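Skarnberg Cell 4, Gripper and Simulation Pre-Run Inspection
Rev. date 7/7/24
Inspector: Karthikeyan Kartha
Applies to: Brornen cell and its simulated twin

1. Guarding and stops
1.1 Emergency stop at pendant: OK
1.2 Emergency stop at door: OK
1.3 Door interlock drops drive power: OK
Comment: Reset button label is worn. Replace before the next audit.

2. Speed and force limits
2.1 Manual mode speed held at or under 184 mm/s (site limit): OK
2.2 Grip force limit set to 40 N: OK
2.3 Limits in the simulator match limits in the controller: NOT OK
Comment: Simulator file still carried the June value of 27 N. Corrected and saved under a new revision. Do not run tasks from the old file.

3. Gripper
3.1 Linkage pins seated, no side play: OK
3.2 Finger pads free of cuts: OK
3.3 Cable slack at wrist checked through full rotation: OK
Comment: Nieminen torque sheet to be kept with the cell log.

4. Simulated rotary tasks
4.1 Collision shapes switched on for fingers and target: OK
4.2 Approach path clears all parts that project past the target rim: CHECK EACH RUN
4.3 Contact stop tested before any turning motion: OK
4.4 Run stops after 400 steps without contact: OK
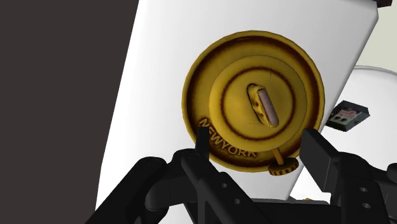
Comment on 4.2: Fixture with central knob, raised NEWYORK lettering on the rim, and a small gear wheel on a stem reaching past the lower edge. Gripper fingers stand on either side of the gear. Treat the gear as a keep-out volume unless the task calls for contact with it.

Cura replied that a keep-out volume should be written into the task file and locked there, as a note on a checklist does not stop a planner. She also asked for 2.3 to be checked by script at startup.

Response: Accepted for 4.2. Script for 2.3 is open, no owner yet.

5. Release
5.1 Simulated runs: released with new revision only
5.2 Physical runs: on hold until 2.3 is rechecked
Signed: K. Kartha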